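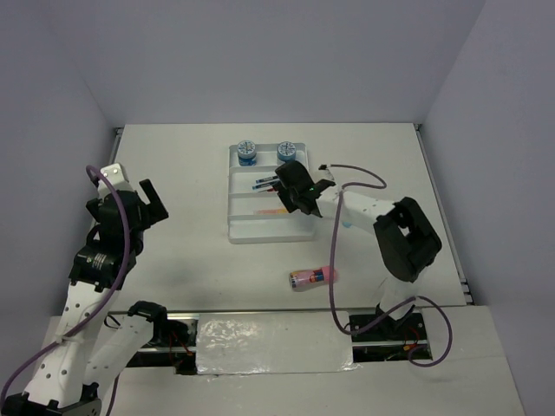 The Tivudstead two-arm bench cell is sold as a complete station: two arms, two parallel grippers, the tabletop, and light gray walls on three sides. Most buyers plan it for small sorting and tidying jobs where the parts are light and don't all have the same shape. Pens and markers are a good test of that. They're slim, they roll, and they end up at an angle in the tray, like the pair of blue ones under the right gripper, so the fingers have to come straight down between the ribs of the compartment. If your own parts are about that size, the standard fingers will do. Bring samples to the demo if you aren't sure.

What the price covers

The cell lists at $2,596 per month on a 12-month lease, delivery included. Setup is a separate charge of $947, paid once. That buys a visit by one of our technicians, usually Mpho Mnguni or Jhosep Correa, who will level the table, mount the arms, and run both of them through a full check before leaving. Training for 2 operators is part of the setup visit. Extra operators can join if there's room to stand.

Not covered: trays, bottles, bins, and anything else the arms will handle. You supply those. We can order trays through Dönmez, but the lead time is longer than for the cell itself.

Planning the space

Leave room to walk up to the front of the table. The arm bases and the wiring are both reached from that side, and service calls take much longer when the front is pushed against a wall or a cabinet. The back can sit close to a wall.

Gripper cables run outside the arms – leave them enough slack for the full reach, and keep tall items out of their path. Cables are a wear part. Budget for one spare set per cell in the first year. Spare fingers ship from the same stock.

The cell runs on Irko control software, and the license is included for the length of the lease. Sites that already use Genine for job records can connect the two, but ask for that before setup so it can be done on the same visit.

Ordering

Orders placed by the end of April ship at the current price. For a written quote, contact Zanele Sibiya in sales and give her the delivery address, the floor the cell is going to, and the width of the narrowest door. Questions about parts and tray layout go to Thulani Ndlovu.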